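Section 7. Wrist view and first movements in the simulator

Flekeleo robotics club, student set-up guide
Revised June 22, 2022 by Zamfira Sima and Traian Roman

Before you begin this section, you must have the Flimeo simulator installed and your team folder copied from the club drive. If the folder is missing, ask Rhiannon Rosser for access. Please do not copy the folder of another team, even for a short test.

7.1 Opening the practice room

1. Start Flimeo and sign in with your team name.
2. From the list of rooms choose Renness. The other rooms are for the competition and stay locked until the coach opens them.
3. Wait until the progress bar disappears. On the older laptops this can take 30 seconds.
4. Press Reset Arm one time. The arm goes to its home position with the gripper open.

Note: If the arm does not move after the reset, close the room and open it again. Do not press Reset Arm many times in a row - every press is put in a queue and the arm will repeat all of them.

7.2 Using the wrist view

1. Open the View menu and choose Wrist.
2. Set the speed slider to 2. Higher speeds are for teams which have finished section 9.
3. Turn the wrist slowly with the arrow keys and stop when you have one fixed thing on the wall that you can recognise. The picture of the cave is a good choice.
4. Save the view with the key S and write the name of your team in the box.
5. Move the arm a little, then save a second view.

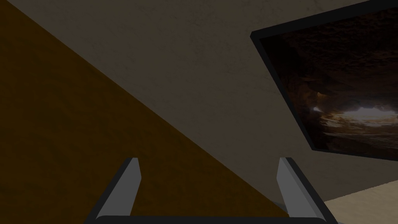

Wrist view in the practice room, gripper open and the cave picture on the wall.

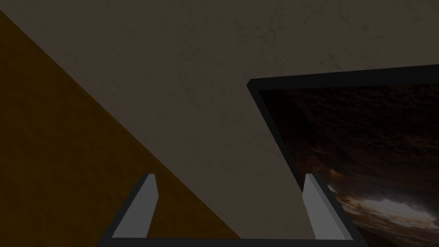
6. Compare your two saved views on the screen, side by side. Say to your partner which way you think the wrist must turn to go from the first view to the second one. Only then try it with the keys.

Note: In the wrist view, "up" on the screen is not always up in the room. New members are often confused by this in the first lesson. If you lose your direction, change to the Room view, look where the arm is, and come back.

Caution: Do not drive the arm forward when a flat surface fills the view and you cannot judge the distance. The simulator counts each contact as a collision, and in the competition you lose points for it.

7.3 Saving your work

1. Press Stop before you save. A log which is saved during a movement cannot be replayed.
2. Choose Save Log. The limit is 500 lines, so please make a new log for each exercise.
3. Put the log in the folder Ursu, under your team name.

Amedeo D'Amico checks the logs before the next meeting and writes his comments in the same folder. Logs from May were made with the old version and will not open any more. If you still need one of them, speak to Arlindo Miranda - he has kept the old program on the club computer.

Continue with section 8, Closing the gripper.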